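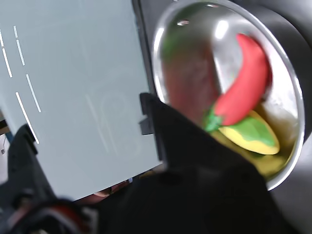 **Recovered property from the Pavliuk Road storage units: go look at the list!**

**creekside_dale** wrote:

For anybody who had stuff taken from a garage or truck last fall, the Misirham County Sheriff's Office put the full list up this morning, 27th January. It has 346 items on it! Generators, chainsaws, bikes, a whole lot of fishing gear, two saddles. They came out of the units on Pavliuk Road that deputies searched before Christmas.

I found my tile saw on page 7. I'd given up on that thing in November and was already pricing a new one. So excited I called my wife at work and she thought somebody had died.

You need your case number and something that ties you to the item (serial, receipt, old photo, whatever you've got). Viewing is by appointment at the Sodeo substation.

---

**mudflap77** wrote:

This is great news, thank you for posting!! My brother-in-law lost a compressor out on Vekar Lane and never heard a word after the report. Sending him the link right now.

---

**northgate_nan** wrote:

Happy for you, Dale, I mean that. But why did it take until now? The search was in December. People have been replacing tools out of pocket all this time, and some of them work with those tools every day.

---

**creekside_dale** wrote:

Fair question. The lady at the desk told me every item had to be photographed and run against old reports first, and a lot of the serial plates were ground off. I'd rather have had it sooner too, but I'm so tickled to get the saw back that I can't stay mad.

---

**hank_on_the_hill** wrote:

Nan's right though. They could have put up a rough list in a week. "Red chainsaw, 18 inch bar." How hard is that?

---

**penny_postroad** wrote:

Too much detail and you get every clown in the county claiming a red chainsaw. I worked the lost and found at a school district for years and you would not believe what people swore was theirs. Keep something back, like a scratch or a sticker, and ask the person to tell you what it is. It works so well.

---

**hank_on_the_hill** wrote:

OK, I'll give you that one. Still think they could have called the people with reports on file.

---

**mudflap77** wrote:

Update!! The compressor is there! He had painted his initials under the tank and they were still on it. He has an appointment Thursday. He's bringing donuts for the front desk, which I told him they probably can't accept, but he's bringing them.

---

**northgate_nan** wrote:

Well, that is good to hear. Does anyone know what happens if you never filed a report? My neighbor lost a trailer hitch and a toolbox and figured it wasn't worth the trouble.

---

**creekside_dale** wrote:

She can still file one! They asked me the same kind of thing at the window. She should call the non-emergency line, give the date as close as she can, and say it's about the Pavliuk Road list. Mine took up to 200 minutes start to finish if you count the drive and the waiting, so tell her to bring a book.

---

**penny_postroad** wrote:

And while we're all fired up about it, go write down your serial numbers tonight! I did my whole shed on one sheet of notebook paper. The mower was made in 2000 and I could still read the plate after a little scrubbing.

---

**hank_on_the_hill** wrote:

Just went through all the pages. Nothing of mine, but I'm pretty sure that green canoe belongs to the guy across from the feed store. Walking over there now.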